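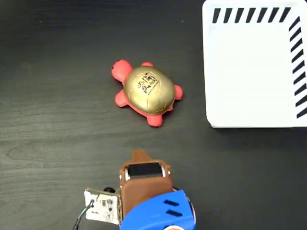
Can machines do household chores yet?

A few of them, slowly, on a table that has been set up for the purpose. Picking up a small object and putting it in a container is within reach of low-cost arms. Folding, wiping, sorting a mixed drawer and carrying a full glass are still unreliable enough that a person has to stand by.

Home | Overview | Files | Collection | Limits | License | Contact

# Wereck Tabletop Tidying Set

Data card, version 2. Last revised 25 August 2021.

## Overview

The Wereck set is a collection of recorded tidying attempts made with a small tabletop arm. It is maintained by the Household Tasks Group at the Drokville Institute. The set was assembled to support a narrow question: how much of the ordinary work of putting things away can be learned from demonstration by an arm that a school or small workshop could afford.

Each episode covers a single task. A small object lies on a tabletop, a white plastic container stands nearby, and the object is to be placed in it. The items include soft toys of the squeezable kind, selected because they give under pressure and have no flat sides to hold.

## Files

The release contains 1204 episodes, of which 1088 were accepted as complete by a reviewer. The remainder are included and marked as incomplete. Users who want only finished attempts should filter on the field `outcome`.

- `episodes/` holds one folder per attempt, with images and joint positions
- `index.csv` lists episode number, item, outcome and reviewer initials
- `splits/` holds the training and test lists
- `CHANGES.txt` records corrections between versions

The test list has 321 episodes. It was fixed before version 1 and has not been altered. Results obtained on the version 1 training list may be compared with results from the current one, provided the version is stated.

## Collection

All attempts were performed by an operator guiding the arm remotely. Operators were given one hour of practice before recording began and were asked to work at a comfortable pace. Speed was not rewarded. An attempt ended when the operator signaled that the item was in the container, or when the operator gave up.
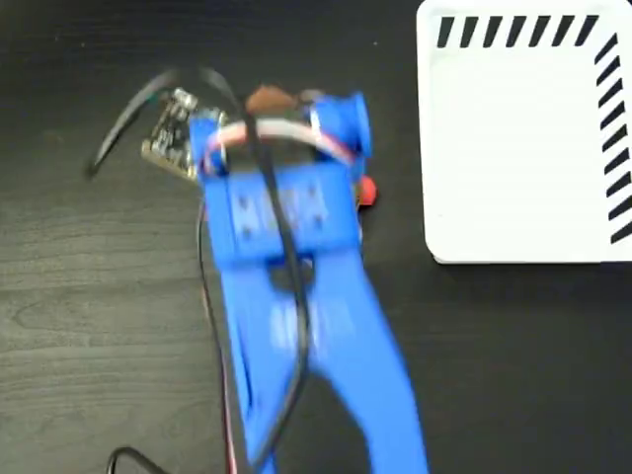 Reviewers then checked each episode against the written task. An item resting on the rim was counted as incomplete. An item that was dropped and picked up again was counted as complete if it finished inside the container, and the drop was noted in the index. Where two reviewers disagreed, the episode was referred to Adjoa Amissah, who made the final entry.

The task wording was revised once. In the first version "put away" was left undefined, and operators read it in different ways. The present wording reads "place inside, fully released." Episodes recorded under the old wording were reviewed again and relabeled where necessary.

## Limits

The set should not be used to support general claims about housework. It covers light objects, one container at a time and a fixed arm. Nothing in it is hot, sharp, breakable or full of liquid. There are no drawers or doors.

Performance on the test list also says little about shop-floor work. A companion study at the Dustby workshop, which concerns loading parts into bins, uses different hardware and is documented separately. Requests to merge the two sets have been declined because their outcome labels do not mean the same thing.

Users should also note that views of the item are often blocked by the arm and its cables. These views have been kept. A method that requires a clear view at every moment will need its own selection of episodes.

## License and contact

The set may be used for research and teaching. Redistribution of altered copies is permitted if the changes are listed. Please cite the set by name and version.

Corrections to labels should be sent to the Household Tasks Group, with the episode number in the subject line. Questions about the Aryee file reader, which is supplied under separate terms, should go to its own maintainers. The next revision is planned for November.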